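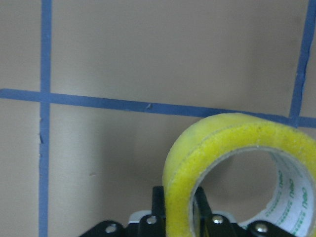 The Boring Examples Are the Ones We Need

I work in a small group in Kondville where we gather examples for a learning system. The system is called Usero, and it must learn to put ordinary things into a basket. English is my third language, so please forgive me if some sentences walk a little stiffly. I want to argue for one opinion, which is not popular with the people who pay for the work: we collect too many easy successes, and we are too proud of how many.

Every month I am asked for the number. In October the number was 665 examples. Everybody was pleased. I was also pleased, for one evening. Then I sat down with a cup of tea and watched 200 of them, one after another, and I had the feeling that I was watching the same example again and again. The object was near the basket. The arm came from the same side. The hand of the operator was skilled, and the skill made all the movements look like one movement.

A learning system takes what we give it. If the roll of tape always stands in the same part of the table, the system learns the place together with the roll, and it has no reason to separate these two things. After this we move the roll two squares to the left and we are surprised.

For this reason we put tape on our table. The blue lines on the brown paper are not beautiful, and they are not perfectly straight either, but they make it possible to say in plain words where a thing was when the example began. Before the lines, our notes said "left side" or "a bit far." Two people could read such a note and put the basket in two different places. 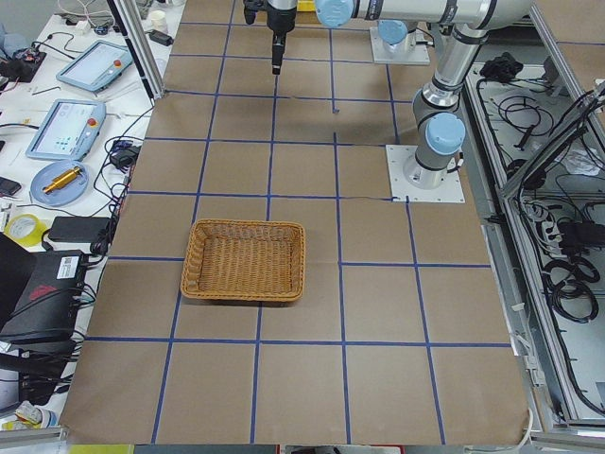 I have heard the objection that a grid is artificial, that a real kitchen table has no squares. It is true. A colleague at Lallasdale, where they have a similar project, told me that she prefers to throw the objects down without any plan, and let chance do the spreading. I respect this, but I do not believe that people are good at chance. When we tried it her way for 30 examples, we put things mostly in front of ourselves, within easy reach. The far corners stayed unvisited. A person who is tired at four in the afternoon does not walk to the far corner unless the plan tells him to walk there.

The second part of my opinion is about failure. In most groups, when the fingers close badly and the object falls over, the operator deletes the example and starts again. We did this too, for a long time. Now we keep those examples, with a clear label, and we also keep the ones where the operator fails first and then corrects himself. I think eight good corrections teach us more than a whole morning of clean picks. I can't prove this with a nice chart yet. The people from Zhong, who supply part of our software, have asked me for the chart several times.
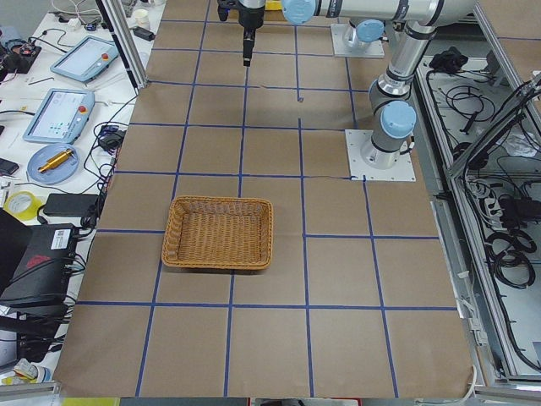
The basket on the taped grid, with both arms at the table.

There is also a question of respect for the operators. When only the number is counted, the operator learns too, and what he learns is to choose the easy square. I don't blame him. I did the same when I was sitting in that chair. If we want difficult examples, we must give time for them, and we must stop comparing one person's day with another person's day as if all examples had the same weight.

So my proposal for next season is modest. Let us report how many squares of the table were used, and how many corrections were kept, and put the total at the bottom of the page in small letters. Some managers will be disappointed with a smaller total. I would like to have this argument with them now, before we collect the next batch in the old way.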